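Hendlow Opens Desk Equipment Sorting and Reissue Room at Cultcombe

August 29, 2024

CULTCOMBE - Hendlow, a provider of office clearance and equipment reissue services, has opened a sorting room at its Cultcombe site for small desk equipment recovered from closed and relocated offices. The room handles telephone handsets, keypads, remote controls, calculators, label printers and similar items that are light enough to be lifted with one hand. Larger equipment, including monitors and floor-standing printers, continues to be processed at the company's Drumcombe warehouse.

The Cultcombe room has a planned intake of 2,000 items per month. Items arrive in mixed lots of up to 500, each lot taken from a single client address and kept together until sorting is complete. A lot is not opened until the previous lot has been closed in the register.

Sorting follows a nine-step procedure. The operator takes one item at a time from the lot, places it on the table, identifies it by type, and inspects the case, the buttons, the battery compartment and any connector. The item is then assigned to one of four outcomes: reissue, repair, parts or recycling. Batteries are removed before an item leaves the table. Labels carrying a previous user's name, extension number or department are removed at the same point, and the adhesive is cleaned off before the item is boxed.

Button-faced items are inspected separately from screen-faced items. Operators check each key for travel and for legible printing, and record missing or sticking keys by row and column. A keypad with more than one failed key is assigned to parts. A remote control with an intact case and a missing battery cover is assigned to repair, as covers are held in stock for the most common types.

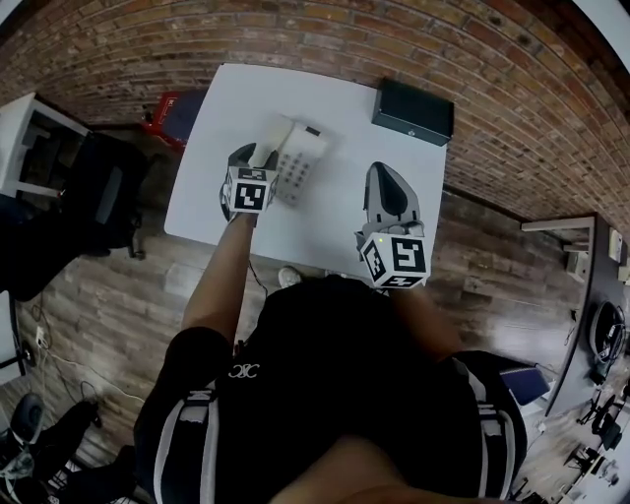 Hendlow selected a plain rectangular table as the standard work surface for the room. The surface is kept clear apart from the item in hand and whatever container is in use for the lot, and operators work standing. White was specified for the tabletop so that screws, springs and battery contacts can be found quickly, although the company notes that it offers less contrast for pale equipment such as the white object with small gray buttons being handled at the table. For items of this type the register asks for the button color as well as the case color, and a second inspection is made with the face tilted toward the light. Containers stay at the far side, in the position of the black latched box at the right corner, which leaves the near edge open for the forearms.

The building's brick walls have been left exposed. Wood-look planks were retained on the floor, and shelving is placed against the walls to leave a walking route along the table. Chairs are provided for register work and for breaks between lots. Hendlow reviewed a layout with fixed benches on two sides and decided against it on the grounds that lots vary in size and the table may need to be turned or moved.

Reissued items are packed in sets by type and model. A set contains a maximum of 100 pieces, with a printed sheet giving the item type, the lot number, the inspection result and the date of packing. Items with cosmetic marks are packed separately from unmarked items and described as such on the sheet. Marks are graded on a two-level scale, light or heavy - a scratch that can be felt with a fingernail is graded heavy. Yellowed cases are not graded as marked, but the discoloration is entered in the notes column.

The register used at Cultcombe is Maes, Hendlow's in-house inventory system. Maes assigns a number to each lot on arrival and a second number to each item at the point of inspection. Clients receive a closing statement for every lot, listing the number of items received and the number assigned to each outcome. Items that cannot be identified by type are held on the shelves for the remainder of the month and are listed on the statement as unresolved. If the client does not claim them they are assigned to recycling.

Client offices are asked to prepare equipment as follows before collection. Handset cords should be unplugged and coiled, and may be sent in the same lot. Remote controls should not be taped to the equipment they operate, as tape residue adds to cleaning time. Loose batteries should be bagged and handed over separately. Wall brackets and desk stands are accepted with their fixings. Liquids, toner cartridges and personal property are not accepted and will be returned at the client's cost.

Collections for Cultcombe are booked through the existing Hendlow order form, with "small desk equipment" selected as the load type. Mixed loads containing both small and large equipment should be booked to Drumcombe, where they will be divided and the small items forwarded. Forwarded items are given a Cultcombe lot number on arrival and do not appear on the Drumcombe statement.

Lots already in storage at Drumcombe at the time of this announcement will be transferred in order of receipt. Clients with equipment in storage do not need to take any action, and existing collection references remain valid.

About Hendlow
Hendlow clears, sorts and reissues office furniture and equipment from sites at Cultcombe and Drumcombe. Its services include collection, inspection, storage, repair of minor faults and preparation of equipment for reuse.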